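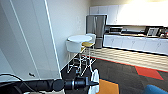
Arm and gripper, with the kitchenette behind.

Home-Built Arms, Handout 4: Getting at a Closet

Hi all. Tonight we're back on the Fulen arm, and I want everybody to get some time on the keyboard, so please read these notes before you pick a bench. Chantelle Modise has the spare finger pads and Rhydian Mathias is helping anyone whose wrist joint still buzzes (mine did for most of May, and it was a loose set screw the whole time).

Last time we did tabletop pick and place. A tabletop is kind – you come straight down, you close, you go straight up. A closet is not kind at all! You've got walls on both sides, a door frame to clear before the elbow even gets near it, and cloth that goes wherever it likes. So we'll take it slowly.

1. Plan the way in

Drive the arm by hand to a parking pose outside the doorway and save it as pose A. Then find pose B, just inside, with the fingers level with a hanger hook. Run A to B and back at 16 percent speed. If the elbow gets anywhere near the frame, move A farther out and try again. Don't be tempted to fix it in B, I've lost whole evenings that way.

Keep your cable slack on the side away from the door. Kagiso Van der Merwe printed a batch of clips for this and they're in the drawer under the Vultach power supply. 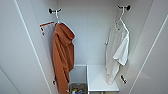 2. Find the hanger

Our little detector looks for edges, and it was happy on the bench where we'd taped everything onto dark card. A thin white hanger with a pale wall behind it is another story. Turn the exposure down until the wire has some shadow along it, then save that setting in its own profile so you don't wreck the bench one. Mine is set to 45 on the slider, but your lamp will be different from mine.

If the detector keeps losing the wire, look for the garment first and search upward from it. Elisa Marino wrote that version and it's in the shared folder as hanger_up. 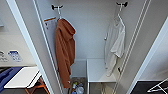

Grasp points come next, and I'd like you to choose them yourselves before you let the code choose. Sketch the hanger, mark where the fingers would close, and think about which way the load will swing. Cloth gets in the way more than you'd expect. Take the orange one on the left: the hood is bunched right up by the hanger, so there isn't much bare hanger for the fingers. I'd start with the white garment on the right and come back to the orange one after a break. Both hooks are doubles too, so lift well clear before you pull toward yourself, or you'll just slide onto the other prong.

3. Check with the wrist camera

The head view is great for planning and pretty poor for the last few inches. Before you close the fingers, switch to the wrist feed and make sure you know which way is up in it. Ours is tilted, so left in the picture isn't left in the room, and yes, I still get it wrong. Point it at something big and familiar first, jog one joint at a time, and write down which way everything slides.
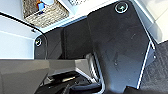 Wrist view: black panel, round emblem at top right, wicker basket behind.

For next time: bring your saved poses and one log from a run that failed, with a line or two on what you'd change. Tumelo Oosthuizen will be going over logs with us, starting with number 61 from my own pile – a bad one!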